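How to Run a Burger Line for a Crowd Without Losing the Will to Live

At some point you will be asked to feed a lot of people at once, and you will say burgers. Everyone says burgers. Burgers sound easy, in the same way that moving a piano sounds like a matter of lifting.

I have run the burger line at the Ludadel block supper every February for longer than I planned to, which was once. We fed 100 people this year. The first time we fed 16, and it took longer. What follows is the method as it stands now.

Step 1: Decide what you are not serving

Make a list of everything you'd like to put out, then cross off a third of it. Grilled onions go first. They smell wonderful and they need a person standing over them the whole evening, and that person will be you. Fried eggs go next. If someone offers to bring a "sauce bar," thank them and ask them to bring napkins.

What's left should be things that can be cut ahead, held cold and picked up in one motion. For us that means patties, cheese, tomato, pickles, two kinds of greens, ketchup and one sauce. I call it Jolline sauce after the hall where we first made it, and it's mayonnaise, mustard, chopped pickle and a spoonful of pickle juice. People ask for the recipe. I look thoughtful before I tell them.

Step 2: Cut the cold things in the right order

Start with whatever minds waiting least. Cabbage can be shredded the night before and will look the same the next day, possibly the next week. Lettuce should be cut the same afternoon, with a sharp knife, after it has been washed and dried. Really dried. Spin it, spread it on a towel, roll up the towel, and leave it in the fridge until you need the towel for something else. Tomatoes come last, sliced about as thick as a pencil, and salted only at the line.

I keep the cabbage and the lettuce in one shallow container, side by side. It saves a lid and it saves an argument.

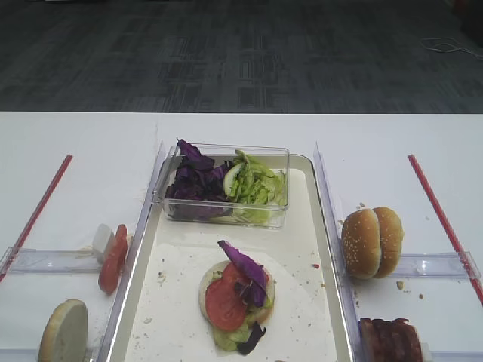 Jovita Olvera thinks this is a terrible idea. She has told me so by email, twice: the cabbage bleeds on the lettuce by the second hour, she says, and anyone who cared about lettuce would give it a box of its own. She also dresses her cabbage with lime and salt an hour ahead, which softens it enough that it stays on the burger and doesn't end up down a sleeve.

She's right about the lime. On the boxes, I'd say it depends how long your evening is. If you're serving for under an hour, share. If you're going longer, use two boxes and let Jovita win.

Step 3: Lay out the line

Set the table so people, or whoever is building, move in one direction. Buns first, then the warm things, then the cold things, then sauce, then out. Put the sauce anywhere but the end and you will have people walking backward with a loaded plate, and they won't look behind them.

Give each builder a tray with a rim. I resisted trays for years on the grounds that I'd have to wash them. Then I spent an evening wiping sesame seeds off a table with my forearm and changed my views. A tray keeps the mess in one place and marks out where the work happens. Line it with paper and cleaning up is a matter of folding.
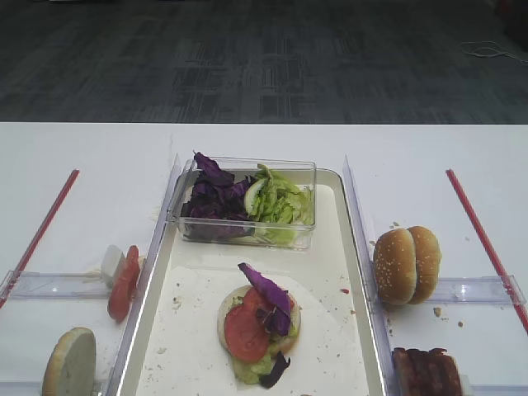
Keep the serving tools boring. Tongs for patties, small tongs for greens, a spoon for the sauce. Squeeze bottles are fine until they clog, and they clog when the line is longest. If you must use them, snip the tips wider than seems decent and strain out the larger bits of pickle.

Label anything with an allergen in it, in letters big enough to read from the back of the line. Keep the vegetarian patties on their own platter with their own tongs, and put that platter ahead of the meat. Put it after and somebody will take one absentmindedly on top of what they already have.

Step 4: Cook in waves

Never cook everything at once. A patty held in a covered pan for ten minutes is fine. Held for forty, it has the texture of a good winter glove.

Our waves are sixteen patties each, because that's what fits on the griddle at Drasano Street. Put the next wave on when the holding pan is half empty. Leopoldo Ayala runs the griddle and refuses to be hurried, and I've stopped trying. Use a thermometer and take ground beef to 160°F in the middle. Press a dent in the center of each raw patty with your thumb so it doesn't puff up like a tennis ball.

Toast the buns, cut side down, just until they color. Do them in the same waves. A cold bun soaks up everything you put on it and comes apart on the way to somebody's mouth, usually near a pale shirt.

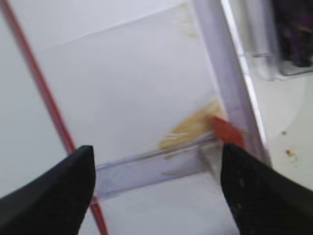
Lies Bakker

I'm stopping here to answer the question I get most, before the last step, so you can skip it if you already have opinions.

The question is what order things go in on the bun. I have sat through a 79-minute phone call about this. My order is bottom bun, sauce, lettuce, patty with the cheese already melted on it, tomato, pickles, cabbage, top bun. The lettuce under the patty keeps the bottom bun from going soggy. The cabbage on top gives you some crunch. Macario Meléndez puts the lettuce on top with everything else and says the juice belongs in the bun, and he has never once had a complaint that I know of. Pick one and have every builder do it the same way. The line moves faster if no one has to think.

Step 5: Build a few halfway

This is the trick that made the biggest difference for us. Ten minutes before you open, set out some bottom halves on the trays and have each builder start a burger as far as the lettuce. When the doors open, you only need to add the hot part and finish it off. The first rush goes through quickly and people relax.

Don't get ahead by more than a handful. Bread left out dries faster than you'd think, and there's always someone who wants no sauce.

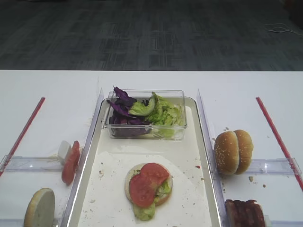
Partway built, on its tray.

After the first rush, go back to building each one from scratch. Send one person around the line every so often to top up the greens and pull anything that looks tired. Cold toppings should come out of the fridge in small amounts, and anything that has been sitting out for two hours goes in the trash, however fond of it you are.

Leftover cabbage keeps well and is good in tacos on Wednesday. Leftover cut lettuce does not keep. Leftover buns can be frozen in bags of eight, with the date on the bag.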